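Robots and the dishes, again

Apr 22, 2019

Quick one, bus in a bit. Leena Oksanen asked under the last post if I still think a machine will be putting my dishes away before I retire. Short answer, no. Longer answer, maybe the mugs.

Been reading up on this since October. 266 bookmarks, most of them the same demo with different music. Floors, fine, solved, my vacuum only eats a sock now and then. Laundry, nope. Dishes are where I keep getting my hopes up.
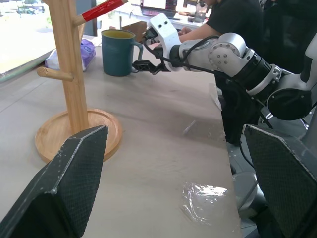
Teal mug, yellow inside, and the gripper going for the handle.

Look how much there is to get right. Handle is a thin little loop. Pegs on the tree stick out at an angle, so you have to tilt the mug and sort of thread it on. I do it half asleep with the radio on and I've still chipped two. And glossy stuff, clear plastic lying around, I gather cameras hate all of that.

Paavo Aaltonen says I'm too gloomy, the shop floor at Wiltham has had arms loading trays for 7 years. Sure. Same tray, same spot, every time. My kitchen is not a tray. My kitchen has definately never had anything in the same spot twice.

So no, not yet. Would I pay 789 for one that only did mugs? Ask me after a dinner party. Bus is here, comments are open, be nice to Paavo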